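Subject: Re: [packs-and-pours] The new Skarkar bottle, has anyone had one in their hands yet?

On 16 August 2026, Cristóbal Navarrete wrote:

> Hello all,
>
> I've seen the pictures of the new Skarkar cordial bottle (the six-sided one with the waist) and I can't decide whether it's lovely or a nuisance. It looks as though it ought to stack on its side like honeycomb, which would be the first time in years that anyone has thought about small fridges. But I worry about three things.
>
> 1. Does the waist trap the last of the cordial when you tip it?
> 2. Is the cap the tethered sort that flops into the stream?
> 3. They say it can be refilled. At home, or do you have to post it back?
>
> I was badly let down by the Flulen teardrop bottle in January, which fell over every time somebody shut a drawer, so I'm wary of anything with a shape you could put a name to.
>
> Also, whoever offered to bring the Onishi tins to the swap, are they still going?
>
> Cristóbal

Cristóbal, yes! I've had one on the kitchen counter since Tuesday and I have been longing for somebody to ask. I'll take your three in order and then wander off, because I have a lot to say about the cap. 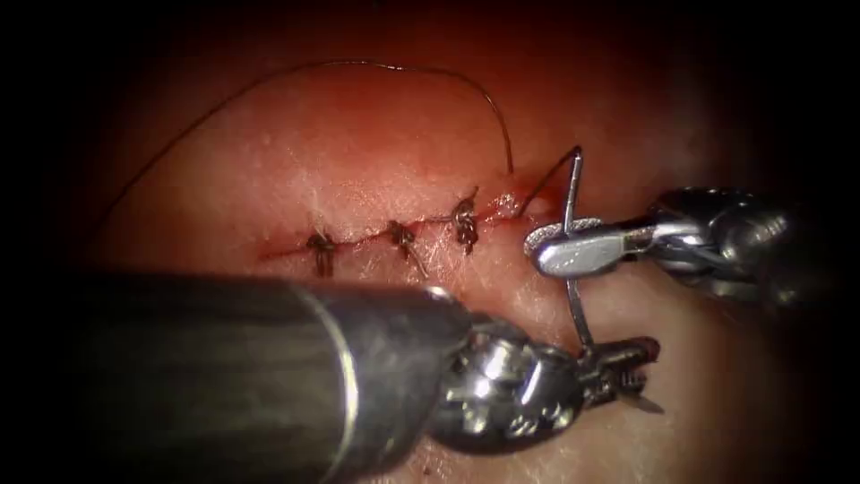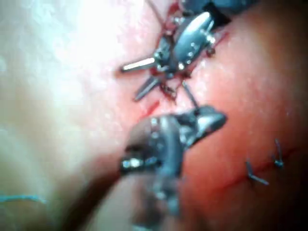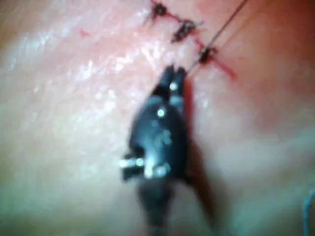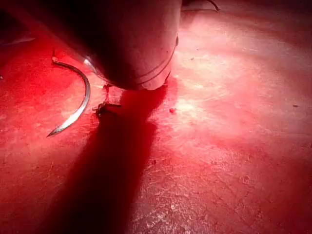 > 1. Does the waist trap the last of the cordial when you tip it?

A little, and less than I'd feared. I emptied it the way I think most people would, upside down over the jug for as long as my arm could stand it, and then weighed what I could rinse out. It was 20 ml from a bottle holding 885 ml. (Why 885? I've no idea. It's an odd size and it won't fit any of my recipes, but it does mean the bottle comes up to just under the door shelf rail in my fridge, and perhaps that was the thinking.) For comparison the old round Skarkar held back less than that, but it had a neck you could have put a thumb in and it glugged like a drain.

What helps is turning it so that a corner is lowest and not a flat. The cordial runs down the corner like a gutter and there's a tiny dip in the shoulder that lets it through. On a flat it just sits there sulking. I found this by accident and was so pleased that I made two more glasses than anyone wanted.

It doesn't glug, either. The waist seems to slow the liquid enough for the air to get past, so you get one smooth ribbon. I have spent far too long pouring water from it into a measuring jug, back again, and out again. I can hit 200 ml by eye now, near enough, and I've never managed that with any other bottle.

> 2. Is the cap the tethered sort that flops into the stream?

It's tethered, yes, but somebody has sat down and thought about it. The strap is short and wide and it has a proper click. You push the cap back past upright, it clicks, and it stays there until you pull it forward again. No flopping. I shook it, I poured left-handed, I let my nephew have a go, and it stayed put all three times.

The catch (small, but you'd want to know) is that the first click is stiff. My mother couldn't manage it with her thumb and had to press it against the edge of the worktop. It eased after a day of use. I've written to Skarkar to ask if they've tried it on people with sore hands and I'll post the reply if I get one. Their form only lets you choose between "complaint" and "recipe idea", so I've gone in as a recipe idea.

The seal is good. Full bottle, on its side, on kitchen paper overnight, with not a spot on the paper in the morning.

> 3. They say it can be refilled. At home, or do you have to post it back?

At home! The refills are floppy pouches with a narrow spout that fits just inside the neck. You do need to hold the bottle steady for the first half, as the pouch is heavier than the empty bottle and pulls it over. I stood mine in a saucepan and had no trouble.

Two gripes. The pouch says "rinse and return to store" and my nearest store had never heard of it. The lad on the till was very nice about it and took the pouch anyway, though I suspect it went in the bin. And the label on the bottle is paper, on something meant to be washed again and again. Mine had gone furry along the bottom by the second rinse. If you're going to ask people to keep a bottle for years then print on the glass, please, or emboss it.

> It looks as though it ought to stack on its side like honeycomb

Now, this is where I got excited and bought three more. It does stack! Two on the bottom, one nested in the gap, the fourth leaning against the side of the fridge. The flats lock together nicely on the body. But the shoulder is a touch wider than the base, so after a while the whole pile creeps forward, and if you've a glass shelf you'll want a tea towel or one of those rubbery mats underneath. With the mat they didn't move at all, door shelf rattling and everything.

Alternate them, neck to the front, neck to the back, and you don't need the mat. It looks daft but it's solid as anything.

> I was badly let down by the Flulen teardrop bottle

You and everyone else! I still have mine. It makes a decent vase if you put gravel in the bottom. I do think Flulen deserve a bit of credit for the spout, mind. It was the cleanest pour of any oil bottle I've used and there was never a drip down the side. If they'd put that spout on a plain square bottle I'd be recommending it to strangers on the bus.

There's a fair comparison with Stutis, who went the other way with their vinegar and kept the dullest bottle imaginable, and put all the effort into the stopper. I've had the same Stutis stopper for years and moved it from bottle to bottle. It fits the old Skarkar neck as well, though not the new one, sadly. I tried with a bit of baking paper wrapped round it and it held until I picked it up.

> whoever offered to bring the Onishi tins to the swap, are they still going?

That was me, and they are. I have 53 left, mostly the tall green tea ones with the inner lid, plus a handful of the flat ones that held the rice crackers. Some of the tall ones have a dent near the base, and those I'm giving away to anyone who wants them for screws or seeds. The good ones I'd like to swap for flip-top stoppers or the old wire-handled jam jars, any size. If you only want one or two, just say so and I'll put your name on them. Do check the inner lid when you pick them, as a few are tight enough to need a spoon.

Cristóbal, if you'd like to try the Skarkar before you spend money on it, I'll bring an empty one along as well, and you can pour water with it to your heart's content. I'd really like to see what you make of the corner business, as I've only tried it with the elderflower and the ginger. The blackcurrant is thicker and might behave quite differently.

Has anyone got hold of the small size? I've seen it mentioned on the pouch but never on a shelf, and I want to know if it has the same cap or a plain screw one. If somebody finds one and could measure the neck across the inside, I'd be very grateful, and so would my Stutis stopper.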